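Bedside table

A bedside table, also nightstand or night table, is a small table or cabinet kept next to a bed. Holds whatever might be wanted in the night – lamp, water, book, glasses, alarm clock. Usually one drawer, sometimes a cupboard or open shelf underneath.

History

Older forms were made to hide a chamber pot, hence the cupboard door. Once indoor toilets became common the cupboard shrank and the drawer took over. Matching pairs sold with the bed came later, mostly through catalogues. The Mollgate works was turning out 3,000 a year at its peak, nearly all painted white (Crabtree, p. 276).

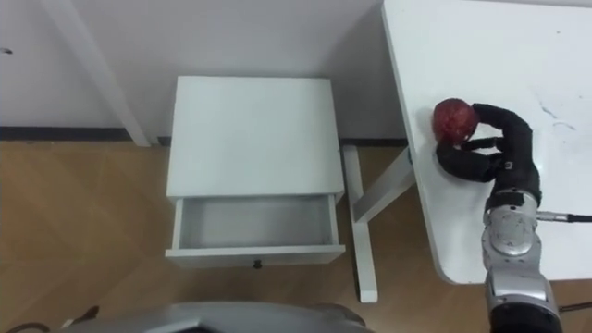 Page last changed: Saturday, September 2, 2023

Size and placing

Top is normally level with the matress or slightly above. Much lower and it is awkward to reach lying down. Small rooms often get a narrow one, or a wall shelf doing the same job.

Drawers

Cheaper drawers run on plain runners, dearer ones on metal slides. Some have a stop at the back so the drawer can't be pulled right out. Cekel pattern drawers have no stop – see Cekel.

Regional names

"Bedside cabinet" is usual in Britain if there is a door. "Nightstand" is mainly American but now seen in British shops aswell.

See also: Chest of drawers, Commode, Washstand

Sources
Roy Crabtree, Small Furniture of the Bedroom, Srivastava, 18th printing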